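Beroso Foam Shape Board, Four-Hole
Item 3121
Sorting and Matching > Boards > Single boards

Overview

The Beroso four-hole board is a flat square of closed-cell foam with four cut-through openings, each taking one loose block. It is intended for shape matching at a table, by one or two users at a time, and for bench tasks where a light, quiet board with generous clearances is wanted. The board has no base layer. The tabletop forms the floor of each opening, and a block placed in its hole rests directly on the table.

Boards are supplied in green. Blocks are sold separately in the Flelalo range and may be ordered singly or as a set of four.

Layout

The openings are a square, a cross, a circle and an octagon, set out in a diamond. With the square at the top, the cross is on the left, the circle on the right and the octagon at the bottom. The board may be used in any rotation and is not marked with a top edge.

The circle and the octagon are the pair most often confused by new users. Where this is a problem, start with the round block and the cross block only, then bring in the octagon. The round block is a short disc and will go into the circular opening at any angle, so it makes a suitable first piece. Set it down on clear table in front of the board, flat face up. 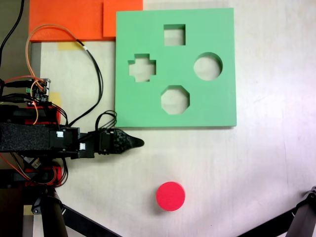 Material and finish

The foam is cut from a single sheet and is the same colour throughout, so the walls of the openings match the face. The surface is matt and smooth, without a printed layer. Edges are left square. Small marks from handling will appear in time and do not affect use.

The board is soft enough to be dented by a fingernail or a hard corner. Dents from light pressure recover in part overnight. Cuts do not recover, and a board with a torn inner wall should be replaced, as the block will catch on the loose edge.

Surface and fixing

Use the board on a flat, dry table. A pale top gives the best contrast, as the table shows through the openings. On a polished surface the board can slide when a block is pushed against the side of a hole. Two short strips of low-tack tape under opposite corners are enough to hold it. Do not use double-sided carpet tape – it will pull the foam apart on removal.

The board can be laid over other thin foam sheets for storage, but for use it should sit directly on the table. A sheet left under one corner lifts that side and tilts the openings.

Blocks

Flelalo blocks are rigid, in one solid colour each. The round block is available in red. Blocks from the older Fortin series were cut to a tighter size and will drop through the openings with visible play. They are not recommended where fit matters.

Care

Wipe with a damp cloth and mild soap. Dry flat. Do not put the board in a dishwasher or on a radiator, and keep it out of strong sun, which fades the green. Solvent cleaners and alcohol wipes dull the surface.

Store flat, with nothing heavy on top. Boards kept on edge for long periods take on a bend, most noticeably across the narrow part between two openings.

Ordering

Board only, green: item 3121
Round block, red, single: item 519
Set of four blocks: item 780
Low-tack tape, yellow, one roll: item 49

Orders are packed flat and sent from the Susutby warehouse. Orders placed before 2 pm leave the same working day. Unused boards can be returned in the original sleeve – opened block sets cannot.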